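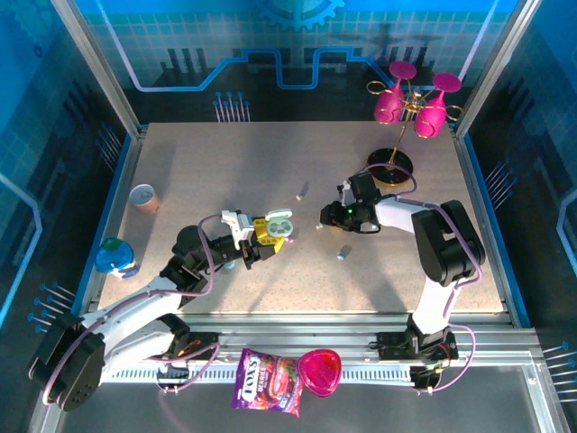
*A gold wire stand on a round black base, toward the back of the table.*

# Why Does a Cup Stand Stay Up?

A cup stand is also called a mug tree. It has a pole in the middle, like a trunk, and arms that come out from the pole, like branches. At the bottom there is a base. Many kitchens have one near the sink or the kettle.

A stand like this has one main job, and that is to hold things up without falling over. To see how it does that, you need to know about weight, balance and grip. You can learn all of it with things you have at home.

## The base

Push a pencil on its flat end with one finger. It falls right away. Now stand a can of beans on the table and push it the same way. The can slides or rocks a little, but it usually stays up.

The can has a wide bottom and the pencil has a narrow one. When you tip something, it comes back down onto its bottom as long as most of its weight is still over the part that touches the table. Once the weight goes past the edge, it falls.

A stand with a thin pole would fall over like the pencil if it had no base. The base gives it a wide bottom. Some bases are heavy as well as wide. A low, heavy part helps keep the whole thing steady.

## Passing small things

Cups are not the only things that get moved on a table. Toys, lids and small parts do too. Sometimes one side picks a thing up and the other side has to take it.

Try this with a friend. Pick something small that won't break. Hold one end of it and leave the other end free. Your friend takes hold of the free end. Wait until you feel a small pull, then let go.

If you let go too early, it drops. If you let go too late, you both tug on it. Wiesława Wilczyńska's class at Retavthorpe passed a button back and forth 20 times. They got better at it after they stopped talking and watched the button.

Shape makes a difference. A marble rolls out of your fingers. A flat piece has two wide sides you can press on. The pink piece in the next picture is rounded and flat, and it has two dark holes in it. What does it make you think of? It could be a pretzel or a pig's nose.

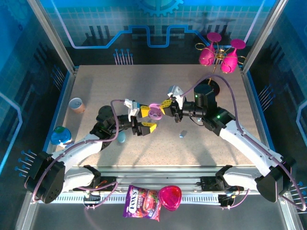

## Two cups, one pole

Go back to the stand. Think of a seesaw with one child on it. That end goes down. Put a child of the same weight on the other end, the same distance from the middle, and the seesaw can sit level.

The arms of a mug tree work in much the same way. A cup on one side pulls that side down. A matching cup on the other side pulls back. The pole is in the middle, where the pivot of the seesaw would be.

You can make a small stand of your own.

1. Press a ball of clay onto a plate. Make it as wide as your palm.
2. Push a straw into the clay so that it stands straight up. A straw 13 centimeters long is a good size.
3. Tape a craft stick across the top, with the middle of the stick on the straw.
4. Hang a paper clip on one end. Watch which way the stick leans.
5. Hang the same kind of paper clip on the other end.

Now take one clip off and slide the other one toward the straw. The stick leans less. The closer a weight is to the middle, the less it tips things.

When you take cups off a real mug tree, hold the pole with your other hand. If there are a lot of cups, take one from the left and then one from the right.

## Cups on the table

A cup can stand on its bottom or lie on its side. An empty paper cup is very light, and a bump from your sleeve can knock it over. Put 70 grams of rice in it and try the bump again. The cup is harder to move, and the rice sits low down, which also helps.

In the picture below there is a small paper cup near the left edge of the table. It is tan with a white rim, and it is tilted a little. The magenta cups are on the stand, on either side of the gold pole. Which of these would you expect to roll if you bumped the table? 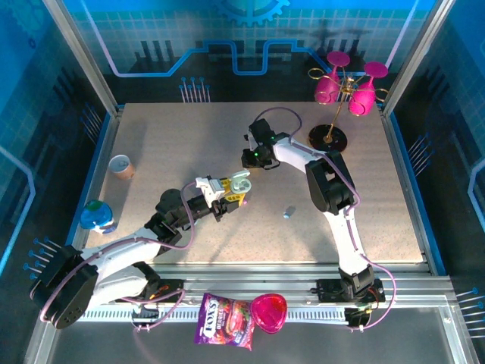
## Round things and their edges

A disc is a flat round shape. A coin is a disc, and so is a jar lid. A disc lying flat is very steady. A disc standing on its edge is not, and it can roll away.

To hold a disc up on its edge, press on it from two sides. Your thumb goes on one side and a finger goes on the other. You don't need to squeeze hard. Rubber and foam grip well even with a light push, and smooth metal slips more easily.

The last picture has a pink disc with a smooth, rounded rim, held upright. Farther back, a cup with a blue lid is lying on its side. A lid doesn't stop a cup from rolling, but a lid that fits well keeps most things in.

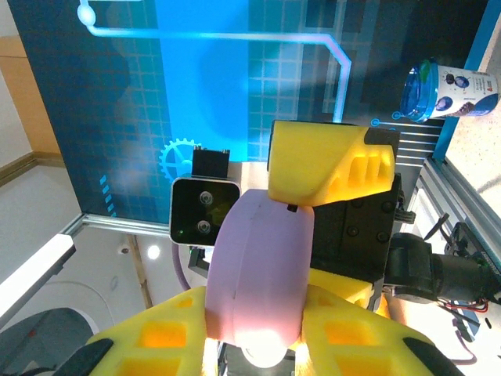 Montserrat Jaramillo asked if a stand could hold cups on one side only. It can, if the base is heavy enough or wide enough on that side. A desk lamp with a bent neck is made like that. The lamp's head hangs out over the desk, and a heavy base keeps the lamp from tipping. Try it with your clay stand. Leave one paper clip on, and move the straw in the clay until the stand stays up by itself.

## Words to know

**Base:** the bottom part that something stands on.

**Balance:** when the pulls on both sides match.

**Pivot:** the point that something turns or tips on.

**Grip:** how well one thing holds on to another without slipping.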